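Caring for Denim at Home
Resident Services, Household Guidance Series

Residents are asked to read these recommendations before using the shared laundry rooms at Flanen House and Mollel Court. They apply to jeans, jackets, overalls and other garments made chiefly of cotton denim. 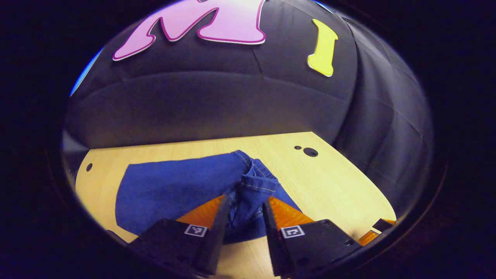
Most denim needs washing less often than other clothing. Jeans worn for ordinary indoor activity may be aired on a hanger overnight and worn again several times. Garments used for gardening, painting or food preparation should be washed after each use.

Before washing

Empty all pockets, including the small coin pocket. Coins and screws are the leading cause of service calls to the machines in both buildings; the repair completed in April cost $978 and closed the Mollel Court laundry room for 8 days.

Close zippers and buttons. Turn the garment inside out. Dark or new denim should be washed separately for the first three cycles, as loose dye will transfer to lighter fabrics. To test a garment, press a damp white cloth against an inside seam for one minute. If color appears on the cloth, continue to wash the item alone.

Treating stains

Grease: Apply a small amount of dish soap and work it in with a soft brush. Leave for 15 minutes, then rinse with warm water.
Grass: Use white vinegar diluted with an equal amount of water. Blot, do not rub.
Ink: Place a paper towel under the stain and dab with rubbing alcohol. Test first on an inside hem.
Blood: Soak in cold water only. Warm water will set the stain.

Chlorine bleach is not recommended on any garment containing stretch fibers.

Washing and drying

Select cold water and the gentle cycle. Use half the detergent you would use for a full load of towels. Do not fill the drum beyond two thirds. A spin speed of 1,000 revolutions per minute is sufficient for heavy cotton; higher settings leave hard creases along the legs.

Shake each garment firmly on removal and pull the seams straight by hand. Hang jeans by the waistband, away from direct sunlight. Where a dryer must be used, choose low heat and remove the garment while the waistband and pocket linings are still slightly damp.

Small repairs

A worn area should be reinforced before it opens into a hole. Cut a patch one inch larger than the thin area on all sides, pin it to the inside, and stitch back and forth in matching thread. A size 16 denim needle is suitable for most home sewing machines. Hems of several layers should be sewn slowly, turning the wheel by hand over the thickest point.

Iron-on patches may be used on children's clothing but tend to lift at the corners after repeated washing. A line of stitching around the edge will hold them.

Further assistance

The mending table in the Enriquez Room is open to residents from 6 p.m. to 8 p.m. Thread and needles are supplied; please bring your own patches. Questions about garment care may be directed to Laimutė Žukauskas, and faults with the machines should be reported to Valdemar Bjarnason at the front office.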